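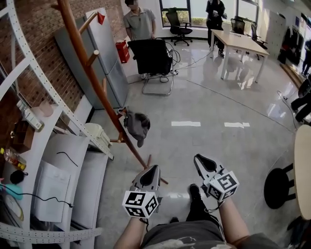 The jaw that didn't let go

11/09/2021

I want to complain about the word "glitch," and I want to do it by telling you about my thumb.

I've been collecting demonstrations with hand-held grippers at Kandard since June. If you do this kind of work you know the drill: one gripper in each hand, walk up to the thing, pick the thing up, put the thing somewhere else, and do it again until your forearms feel like somebody else's. The marker cubes tell the tracking where your hands are, the recordings go off to training, and later a real arm tries to do what you did. I like it more than I expected to. You get to move around, which beats the desk job I had before, and you learn an awful lot about how badly you hang up a jacket.

Anyway, the thumb. I was on episode 154 of a hanging task, and the right jaw closed on the cloth and stayed closed. I let go of the trigger and nothing happened. So I did what pretty much everybody does (don't pretend you wouldn't), which is that I parked the left gripper under my arm and stuck my free thumb between the jaws to pry them open. They opened. Then the spring caught up with whatever it had been sulking about and they shut again, with my thumb still in there.

It was a small cut and a purple nail. I ran it under the tap, swore for a bit, and went back to work with a bandage on. I'm not trying to make this into an industrial tragedy! But when I went to write it up, the form we use has a drop-down menu, and the closest thing in the drop-down was "device glitch." So that's what I picked, and off it went into the same pile as dropped frames and dead batteries.

That pile is my problem.

Oleksandra Pavliuk, who looks after our hardware, pulled the reports a week later for a totally different reason. She was trying to work out why so many episodes were getting thrown away at the end of the afternoon. She started reading the comments people had typed under "device glitch," and 19 of them were the same thing in different words. Jaw slow to open. Trigger mushy. Right side sticky. One just said "again." Two of those 19 had a pinch in them, mine and one from Tymofii Didenko, and Tymofii hadn't even mentioned it to the person working next to him.

When she took the gripper apart, the return spring had worn a groove in the part it sits against. Clean gripper, no trouble. Gripper with a few weeks of lint and hand sweat in it, and the spring would hang up in the groove until something jogged it loose. Something like a thumb, for instance.

Now, I've heard the argument that this isn't a robot safety matter at all. There's no motor in the thing. It's a fancy pair of tongs. A friend of mine who works around the big arms over at Gridel laughed out loud when I told him, and fair enough, he has light curtains and a cage and a training course that takes two days, and I have a pair of tongs. But I think he's wrong, and I've been chewing on why.

Part of it is plain body count. There are a lot more people doing my job than his right now, or it sure feels that way. We're not fenced off from the equipment - we are holding it. If a tool has a bad habit, the bad habit is in your hand all shift long. I'd call that a safety matter even if the word "motor" never comes up.

The other part bothers me more, and it's about the recordings. Think about what a sticky jaw looks like from the data side. I release, the jaw doesn't open, and I give it a little shake. After a day of that, I'm shaking every time, whether it's stuck or not. I watched some of my own episodes back after all this and there it was, a stupid little flick of the right wrist at the end of every release, like I was getting water off my hand. I had no idea I was doing it. Some arm down the line is going to learn that flick! And a flick that is harmless from me, with a piece of cloth, might be a pretty rotten idea from something stronger than me with a mug in it.

So who should have caught it? I keep going back and forth. I could blame whoever made the drop-down, but that was made when there were only a handful of us and everybody talked to everybody. I could blame the parts supplier (Fesuditz, in our case), except they did send a note saying to check the spring seats, and the note went to an address that nobody reads anymore. I could blame me, and I do, a little. I'd felt that trigger going soft for days. I had a quota, the gripper worked nine times out of ten, and swapping it out meant fifteen minutes of recalibrating. I made the trade without thinking of it as a trade.

What we changed isn't very dramatic. The form now asks "did it touch you?" as its own question, before anything else. Swapping a gripper doesn't count against your numbers for the day, which I think matters more than everything else put together. There's a release check every 15 episodes, open and close on nothing, both hands. And there's a flat plastic stick for prying, on a string, because Tymofii pointed out that people are going to pry no matter what the sign says.

Oleksandra also wanted to throw out all the episodes from the bad gripper. The people who use the data wanted to keep them, and the last I heard they were still arguing. I'm with her. I know what those hours cost, they were my hours, and I'd still bin them.

The folks at Kravchuk, who use the same grippers as us, got Oleksandra's write-up last week, with photos of the groove. They wrote back that theirs were fine, no reports of anything like it. She asked them what their form looks like.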